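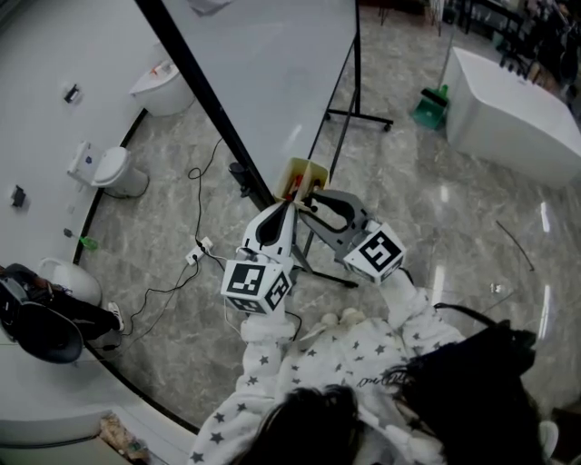

Idaswood, Sat 28 June

Writing the Country Song: notes for the summer group
Session 3: Verses, choruses and the bit in the middle

Welcome back, all of you, and thank you for the songs you sent in after the last session. I have read every one of them, most of them twice, and I've scribbled on nearly all of them (please don't be put off by the amount of pencil, I scribble most on the ones I like). These notes cover what we'll talk through this morning, and there is a task at the end for next time.

Where we left off

Last time we looked at the title, and how in a country song the title very often does the heavy lifting. It is the phrase people hum in the car and ask for at the bar. We said a good title usually holds a little picture or a little argument, and that if you can say it aloud in an ordinary voice without feeling silly, you are most of the way there. If you missed it, borrow somebody's notes.

The verse

Think of the verse as the part where you tell us things. Who is in the room, what time of year it is, what's on the stove, who has stopped speaking to whom. Country listeners are wonderfully patient with small facts, far more patient than pop listeners, and you should make use of it. A pick-up truck is fine, but we have all met that truck before. Your uncle's truck with the passenger door that only opened from the outside is much better company!

A common fault in the songs I read was telling us the feeling in the first line. "I'm so lonesome since you left" gives you nowhere to go in line two. Try putting the loneliness off until the chorus and let the first verse be two plates in the drying rack, or the dog waiting at the wrong window.

Most verses in this style run to four or eight lines. Count your bars as well as your lines, as a long line sung slowly can swallow twice the space you meant to give it. In "Irnau", the waltz we listened to in February, the first verse is only four lines and yet it takes up nearly a third of the record, and I don't think any of us felt hurried or bored.

The chorus

Now the chorus lifts. Sometimes that is a matter of the tune going higher, sometimes the chords simply stop wandering and land somewhere firm, and sometimes the words turn plainer. If your verses are full of drying racks and dogs, the chorus can afford to be quite bare. "Come home, Edari" is three words, sung over three chords, and I'd have been proud to write it.

Look at where your title sits. First line of the chorus and last line of the chorus are the two usual homes for it. Both is allowed. Tucked away in the middle is harder to bring off, though I did have one of those in this batch and I rather loved it.

Do sing it standing up before you decide it is finished. Open vowels (home, away, tonight) are kind to a singer holding a high note, and tight ones (sit, miss, been) are not. You'll feel it in your jaw before you hear it.

The bridge

You don't have to have one. Plenty of the old songs go verse, chorus, verse, chorus and home for tea. But if your second chorus has come and gone and there is still something you haven't said, a bridge of four lines or so is the place for it. Change the chords, preferably starting on one you haven't begun a section with yet. Change the angle too: if you have been talking about her, talk to her. If it has all been in the past, come into today.

We'll play through "Nowakowski Road" together, which has one of the neatest bridges I know. Listen out for the moment the fiddle drops away and the singer admits he was the one who left. Everything in the first verse sounds different afterwards, and he hasn't altered a word of it.

A word on rhyme

Near rhymes are perfectly good in country music and always have been. Rain and name, gone and home, river and forever if you're brave. What trips the ear is a line turned back to front to reach a rhyme ("to the station did I go"). When you catch yourself doing that, change the other line instead.

For next time

Take the song you sent in and write a new second verse for it, keeping the chorus exactly as it stands. Move the story on by at least a day. Then cross out the weakest line in your first verse and leave the gap empty, and we'll fill the gaps together in pairs.

Those without a song yet can start from this: page 15 of the songbook has a chord chart with no words, and page 21 has another, a bit slower and in G. Pick whichever suits your voice.

Bring a pencil, your capo if you use one, and something warm for the hall.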